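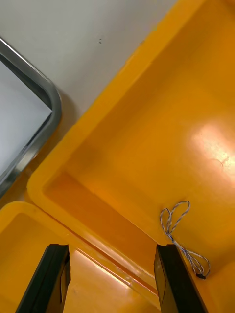 Sunday, January 19, 2020

Keep the Language in the Song

In our parish hall in Clulton we have a singing evening every year in the week after Epiphany. The families who came from the villages near Nyitrai bring nut rolls and poppy seed rolls, the old men bring something stronger, and for one night we sing the carols that our grandparents sang when they went from house to house. This year somebody proposed that next time we should sing everything in English. The reason was kind. Many of the children don't understand the words, and the husbands and wives who married into our families stand with the paper in their hands and move their lips a little.

I want to write against this proposal, and I hope I can do it without making anybody angry.

I came to this country when I was 30 years old. English is my third language and I still make mistakes in it, so I know very well how it feels to stand in a room and not understand. At my first Thanksgiving dinner I laughed when other people laughed. It is not a pleasant feeling. But I also remember that nobody at that table changed the prayer for me. They said it fast, in their own way, the way the family always said it, and by the third or fourth year I was saying it together with them. If they had made a simple prayer for the foreigner, I think I would have stayed the foreigner for a longer time.

A carol is a small thing. Ours has 19 verses, and I admit that this is too many when the soup is waiting. Several of the verses are hard even for me. There is a word for the part of the barn where the shepherd keeps the lambs, and I never heard this word in any other place. My grandmother could not explain it well. She pointed with her hand to the left, because in her barn it was on the left. I cannot translate that. An English version on our paper says "stable," which is correct, and when I read it I don't see anything.

People answer me that tradition must change or it will die. I agree with the first half. The singers in my village used to walk in the snow for five or six hours, and here we drive to the hall and park behind the bakery. The women used to stay in the kitchen, and now my son washes the plates. We used to keep the straw under the tablecloth until the next morning, and now we take it away before the dessert because of one cousin with an allergy. I do not miss the old way in any of these. It is possible to change many things around a song and leave the song alone.

There is also the example of Drollasach, where a community like ours went over to English some years ago. Their evening is well organized, and more than 60 people came when I visited. They sang nicely. Then they sang two songs that I know from the supermarket, and everybody went home at nine o'clock. I don't say this was the fault of the English language. But I drove home and I could not remember which songs belonged to them.

What I would like is something more modest. Let us print the words the way they sound, so that a person who reads only English can sing them. Let us put the meaning on the other side of the paper. Let us choose 5 verses and sing them slowly, and teach the children one of them already in September, when they are not yet tired from the school concerts. My neighbor's daughter learned a whole song in Korean from her telephone last summer. She can learn one verse about shepherds.

I know that when my generation is gone, the younger people will decide, and they may decide for English after all. That is their right. I only ask that they first learn what they are giving up, and that next January they let us sing it once more, with the word for the place where the lambs sleep.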